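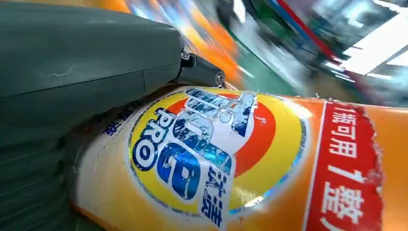
Bhavana Panicker has put it that a gripper which has not been checked before the shift is a gripper being tested on the customer's goods, and the remark is often repeated where the Thevar cell is discussed. The upkeep of the cell is organized largely on that principle.

The Thevar cell is a single-arm handling station used for picking and placing household goods, chiefly bottles, pouches and cartons. It was assembled at the Stastomgate workshop and is built from one arm, one parallel gripper, a wrist camera and a fixed work surface. The control software, Cludau, was written separately and is maintained on its own schedule.

Setup

Setup begins with the base. The arm is bolted down and leveled, after which the joints are moved one at a time to their reference marks. The gripper is fitted last, and its cable is left with enough slack for a full turn of the wrist in either direction. A cable that pulls tight at the end of its travel is the most common fault found at first inspection.

The wrist camera is then aligned with the gripper. An operator moves the arm through a fixed set of poses above a printed target, and Cludau works out the offset between the lens and the fingertips. The accepted error is 2 millimeters. If the result is larger, the camera mount is loosened, reseated and tightened again before the routine is repeated. Changing the offset by hand in the software is not permitted under the Stastomgate procedure, although early versions of Cludau allowed it.

Test objects

The cell is checked with ordinary retail goods as well as with machined blocks. Detergent bottles, among them Tide bottles with Chinese-language labels, are suited to the purpose. Their curved, glossy sides reflect overhead light into the camera, and a bottle on its side can roll when the first finger touches it. Large lettering is also useful when judging whether the camera image is sharp at short range.

Objects with worn labels are kept in the set. Chandrasekhar Subramaniam, in his notes on the cell, argued that a set made up only of new packaging gives results that are too good – goods in a warehouse are scuffed, and the camera has to cope with them.

Routine care

The finger pads are wiped before each shift and replaced after 3000 grasps, or sooner if the surface has hardened. Detergent residue is the main concern, as a thin film is enough to let a full bottle slip. Pads are always changed in pairs.

Screws at the camera mount and the gripper flange are checked every 1000 grasps. A paint mark across each screw head and the part beside it shows whether the screw has turned. Scratches on the outer housing are recorded but not treated; a crack or an open seam takes the cell out of service.

The alignment routine is run again after any collision, after any work on the wrist, and at the start of December, when the yearly inspection is held.

Repair

Most repairs involve the gripper. Slow or uneven closing is usually traced to dirt in the finger guides, which can be cleaned with the gripper still on the arm. Failure to close at all points to the cable or its connector. The power is locked off before the connector is touched, and the arm is supported so that it cannot drop when the brakes are released.

Blurred camera images are a frequent source of needless repair. An image taken while the wrist is moving will often be smeared in the background even when the mount is sound, and the procedure calls for a second image with the arm at rest before any part is removed. Indira Kamath added this step to the written procedure.

Related cells

A second cell of similar design was set up at Zorkgate. It uses the same gripper but a longer arm, and its pad replacement interval is shorter by 400 grasps.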